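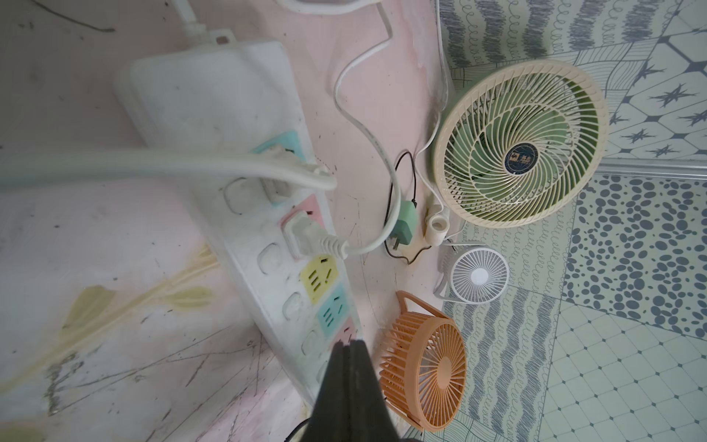

3.2 Channel grouping and the color convention

Feltidance reads a show file from a digital mixing console and proposes a grouping of its input channels before the operator opens the first cue. The grouping stage takes three inputs for each channel: the label typed at the console, the patch position, and the color assigned to the scribble strip. Labels are the least reliable of the three, as engineers shorten them in ways that differ between houses. Color is used more consistently, and its purpose is the same as that of the teal, pink and yellow outlet faces on the power strip in Figure 1: adjacent positions of identical shape can be told apart before any text is read. A color may also recur along the row, as teal and pink do in the figure, so a color match between two channels cannot be taken as proof that they belong to one group. Feltidance therefore treats color as a weak prior and combines it with patch distance.

Figure 1. Color as a position cue along a row of outlets.

Let a and b be two input channels. The pair score is the sum of a label term, a patch term and a color term. The label term is a normalized edit distance computed after digits and side markers (L, R, SL, SR) have been removed. The patch term falls linearly with the distance between the two inputs on the stage box and reaches zero at a distance of 8. The color term is a constant if the two colors match and zero otherwise. Channels left at the console's default color receive no color term at all. An earlier build counted the default as a match, and in files where few strips had been colored it merged most of the desk into one group.

Groups are formed by single-link clustering with a fixed threshold. The number of groups is capped at 8, the number of control groups available on the target desks. When clustering yields more than this, the two groups with the highest mean pair score are merged and the test is repeated. The operator can lock any group, and a locked group is never merged. If every group is locked and the cap is still exceeded, the program stops and reports the surplus.

The weights were set on the Szalai collection, which holds 258 show files from touring theater productions. Each file was grouped by hand by Syafiqah Ngau and, separately, by Tadeo Garrido. Files on which the 2 annotators disagreed were kept, and a proposal was accepted if it matched either version. Musicals with a live band form the largest part of the collection. Spoken drama with playback only is poorly represented, and the weights should be used with care on such material.

Files exported by Drolta needed one additional step. Drolta writes colors as palette indices and permits the palette to be edited, so index 3 in one file is not the same color as index 3 in another. The palette table is read first and the indices are resolved before scoring. Bultinano exports store the color name directly and need no conversion. Inverted strips (dark text on a colored ground) are mapped to the plain color in both formats. This discards a distinction that a few engineers use to mark spare channels, and those spares end up grouped with the live inputs they back up. The effect on muting is discussed in Section 4.1.

Filed under: Live Sound, Show Control, Papers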